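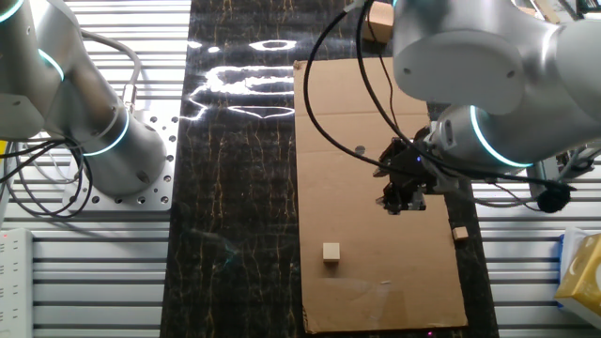
What do you do with fabric scraps that are too small for a quilt block?

You sew them onto paper first, says the woman who runs the Saturday patchwork table at Zelwood, and you let the paper do the measuring. She has been making bookmarks, needle books and little drawstring bags this way since a snowy week in February when she couldn't get out to the store and had nothing in the house but a basket of leftovers.

"I had strips in there no wider than my finger," she told me, pouring the tea. "My mother would have kept them and never used them, and my sister would have thrown them out, and I suppose I'm somewhere in between. I kept them and then I felt guilty every time I opened the lid!"

We talked at her kitchen table in Pulholm for most of a morning, with the sewing machine pushed to one end and a plate of ginger cookies at the other. I had come to ask her about the bookmarks, which sold so well at the spring fair, but she is one of those people who can't tell you how to make a thing without telling you where she got the thread, so we took the long way around, and I was very happy to.

The method itself is simple enough. She cuts a piece of plain printer paper to the shape she wants, with a little extra all the way around, and lays the first scrap in the middle with the right side up. The next scrap goes on top, right side down, with one edge lined up. She stitches through both scraps and the paper, flips the top one over, and presses it flat with her fingernail. Then she does it again on another side, and again, until the paper has disappeared.

"People ask me for the pattern and there isn't one," she said. "You look at the bit that's still showing and you find a scrap that covers it. If it's crooked, all the better. I did a very straight one once and it looked like a necktie."

She sets her stitch length short for this, shorter than she would for clothes, so the paper tears away cleanly at the end. A newer needle goes in afterward for ordinary sewing, and the papery one gets a dab of red nail polish so it won't be mixed up with the others. I have started doing that at home since our talk, and I've already saved one good blouse by it, I think.

I asked which fabrics she likes best and she got up to fetch the basket, so that was another fifteen minutes gone, very pleasantly. Shirt cotton is her favorite, the softer and older the better. She likes small prints, ginghams and stripes, and she is fond of a faded green floral from Roussel, the little fabric shop by the bridge, which she bought for curtains and never hung. "I've been cutting into those curtains for years," she said. "They were going to be lovely curtains." Stretchy things she leaves alone, and anything that frays if you look at it.

For the backing she uses wool felt when she can get it, and an old blanket when she can't. She cuts it a touch larger than the patchwork so there is a thin border showing, pins the two together, and stitches close to the edge by hand with two strands of embroidery thread. She doesn't care for glue. It made her bookmarks stiff, and one of them left a mark on a library book that she is still embarrassed about.

A bookmark takes her 20 minutes from start to finish, not counting the choosing. The needle books are slower, with 4 felt pages inside and a button to close them, and those she saves for evenings when there's something good on the radio. The largest thing she has made from scraps is a bed cover for her grandson, which used 272 pieces. She knows the number only because he laid on it and counted them all when he was home with the chicken pox.

"He told me two of them were the same and I should fix it," she said, laughing. "I did not fix it."

The needle book pattern, such as it is, came from a friend she made on a trip to Prasutska years ago, where the two of them shared a bench in a sewing class and hardly a word in common. They still mail each other an envelope of scraps every winter - no letter, only the fabric and a card. She showed me this year's, a dark blue cotton with tiny white birds, and said she hasn't been brave enough to cut it yet.

Before I left I asked what she would tell someone sitting down to try this for the first time. She thought it over while she wrapped up the last of the cookies for me.

"Start with something small you can finish before supper," she said. "And use the ugly scraps too. Put a brown one next to the pretty one. The pretty one looks much better for it - you'll see."

The patchwork table at Zelwood is open to anyone, and there are machines to borrow if you don't have one. Bring your own scissors, and a bag of scraps to swap if you can spare them.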